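Hand-Held Gripper and Demonstration Station: Pre-Session Inspection Checklist, with Comments
Site: Plivitz, bench room
Inspector: Ignacio Begay
Reviewed by: Till Baumgart
Date: Sunday, March 20, 2022 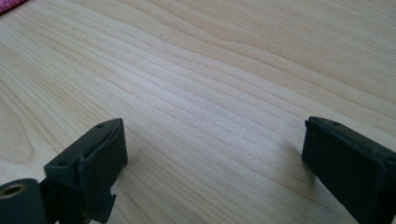
Complete the list before the first demonstration of the day and again after any change of fingers, pads or camera mount. Mark each item P (pass), F (fail), C (pass with comment) or N/A. An F in section 1 or section 4 stops the session. An F elsewhere is referred to the reviewer, who decides whether recording may go ahead.

The list covers both ways of teaching in use at Plivitz: demonstration by hand with the Vosevon gripper, and remote control of the Mudovov arm from the operator desk. Items that apply to one only are marked (hand) or (remote).

1. Gripper fingers and pads

1.1 Finger bodies free of cracks through the full thickness. P
1.2 Finger edges free of loose fragments that could drop onto the work or catch skin. C
Comment: Outline of the left finger is uneven low down. Ran a gloved thumb along it and nothing came away. Accepted for this session. Compare with the spare before the next one.
1.3 Contact pads seated flat, no lifted corners. C
Comment: Right pad is slightly irregular at one upper corner where it meets the body. Does not move under finger pressure. TB to look at it.
1.4 Both pads of the same type and from the same batch. P
1.5 Finger screws present where the assembly sheet calls for them, hand tight plus a quarter turn. P
Comment: The assembly sheet leaves some holes in the printed fingers unused. Check against the sheet and do not fill a hole just because it is open.
1.6 Threaded inserts flush and not turning in the plastic. P
1.7 Fingers open and close through full travel without rubbing. P
1.8 Fingers meet squarely when closed on the gauge block. P
1.9 (hand) Trigger returns to open without help. C
Comment: Slow over the last part of the return. Cleaned the slide and repeated, 5 cycles, all returned. Put on the watch list.

2. Table and work area

2.1 Tabletop clean and dry. P
2.2 Table does not rock with a forearm resting on it. P
2.3 Task objects for the first demonstration on the side shelf, not on the table. P
2.4 Loose cloth kept outside the marked work area unless it is part of the task. C
Comment: The folding task uses cloth, so this item is checked against the task card. Cloth that belongs to a later task goes back in the bin. It has been picked up by mistake on two occasions, and both recordings had to be thrown out.
2.5 Floor clear for one step back from the table on the demonstrator's side. P
2.6 Lighting as on the task card, blinds in the noted position. C
Comment: Afternoon sun reaches the table by the window. A bright patch on the grain has upset the position tracking before. Close the left blind if tracking drops out during 3.5.

3. Camera and position tracking

3.1 Lens clean, checked with a lamp. P
3.2 Camera mount screws tight, no play at the bracket. P
3.3 Both fingertips in view when the gripper is fully open. P
3.4 Clock difference between camera and trigger sensor within the limit on the setup card. P
3.5 Slow sweep over the bare table, corner to corner and back, tracking held throughout. F, then P
Comment: Lost tracking once near the middle of the table. Closed the left blind and repeated the sweep twice without loss. First result left on the sheet as required.
3.6 Fingers held just above the table surface at the end of the sweep. Height reading steady. P
3.7 Free storage for at least 50 demonstrations. P
3.8 Battery above the line on the indicator. P

4. Stops and safe distances

4.1 (remote) Emergency stop at operator desk cuts arm power. P
4.2 (remote) Emergency stop at table cuts arm power. P
4.3 (remote) Releasing the hold-to-run grip stops the arm. P
Comment: Tested with the arm moving at the reduced speed. Repeat at working speed only with the barrier closed.
4.4 (remote) Barrier switch stops the arm when the gate opens. P
4.5 (remote) Operator can see the whole work area from the desk, directly and not by screen alone. C
Comment: The Mavromatis cabinet blocks the near corner if its door is left open. Door closed and latched. A door stop has been requested.
4.6 (remote) Speed limit set and locked before handover to the operator. P
4.7 (hand) Arm powered down and locked out while anyone is demonstrating at its table. P
4.8 (hand) No rings, bracelets or loose cuffs on the demonstrating hand. P
4.9 Both persons present know who calls the stop. P
Comment: IB calls for hand sessions. TB calls for remote sessions. Either may press.

5. Operator and demonstrator

5.1 Task card read aloud before the first attempt. P
5.2 Practice attempts made with recording off. P
Comment: 4 practice attempts for the pick task, 11 for the folding task. The higher number is normal for folding.
5.3 Demonstrator keeps the free hand out of the space between the fingers. P
5.4 Pace matches the task card. C
Comment: First practice attempts too fast on the approach. The arm cannot follow a wrist turn of that speed, and the replay check rejects it. Slow down before contact and hold still for one breath before closing.
5.5 (remote) Controller matched to operator's hand, left or right. P
5.6 (remote) Delay between hand movement and arm movement judged acceptable by the operator. P
5.7 Break taken at the interval on the card. Wrist discomfort reported at once. P

6. Replay check

6.1 First recorded demonstration replayed in simulation with no joint limit exceeded. P
6.2 Same demonstration replayed on the arm at reduced speed, no object on the table. P
6.3 Fingers stay clear of the tabletop on the replay. C
Comment: Clear, but less so on the right finger than on the left. The difference was the same on both replays, so the mount angle is the likely cause. Shim not changed today. Do not record tasks that need contact with the table until this is corrected.
6.4 Recording marked good or bad before the next is started. P

Open items carried forward

1.2 Left finger, compare with spare. Begay
1.3 Right pad corner. Baumgart
1.9 Trigger return. Begay, check at every session
4.5 Door stop for the cabinet. Baumgart
6.3 Mount angle and shim. Baumgart, before any table contact task

Reviewer's remarks

Released for the pick and folding tasks, in the air only for the final approach as limited by 6.3. Folding is to be practiced but not recorded, as the last fold presses the cloth to the table. The list will be revised in July. Until then write extra checks by hand at the foot of the relevant section and leave the item numbers as they are, as the session log refers to them.

T. Baumgart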